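From: Reginald Castellanos
To: Kincaid Robotics Club list
Date: 2024-09-12
Subject: Re: Bandano cloth set, gripping dark knits

Paloma Van Dusen wrote:
> Before the Brurnel entry form goes in, can somebody say which
> garments we are submitting? The rules want small items only,
> handled on a bed or table, and the labels must match the list.
> Also, are the black things staying in? The tracker didn't like them.

The black things stay in. The entry form asks for at least one dark garment class and we have no other. The full set now stands at 2,506 clips, of which 399 are dark fabric. I have checked the labels on all of those against the list and corrected 7.

On technique, please take small knits near the middle of the bunch and close both pads fully before lifting. If only one layer is held, the rest of the garment swings and the label "held" becomes hard to place in time. 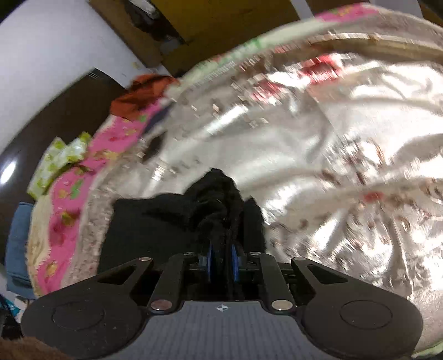 The label should change at the point where the pads stop closing, and not at the lift. Several of the February clips use the lift, and I will redo those myself. Please leave them alone until I post the new file, or we shall have two versions again.

For flat items, the folding clips need the pads on either side of the cloth at the start. A shiny patterned quilt is allowed under the rules and makes a better test than the plain board in the workshop. Keep the cloth in the middle of the view and don't smooth it between attempts. If it has rucked up at one side, label it as it lies.

The training split is 771 clips for the first run. I would like to keep it at that size until the Durnmont script has been run from start to finish on the club machine, as the last attempt stopped during loading and left no log.
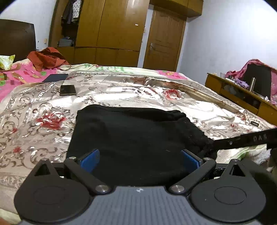 Paloma replied that she would accept the dark class on condition that it was scored apart from the others, as a single average would hide a poor result. She also asked for the corrected labels to go up before the split was fixed.

Agreed on both. The scoring sheet has a spare column, so I will use that. Labels will go in the shared folder under the usual name.

Reginald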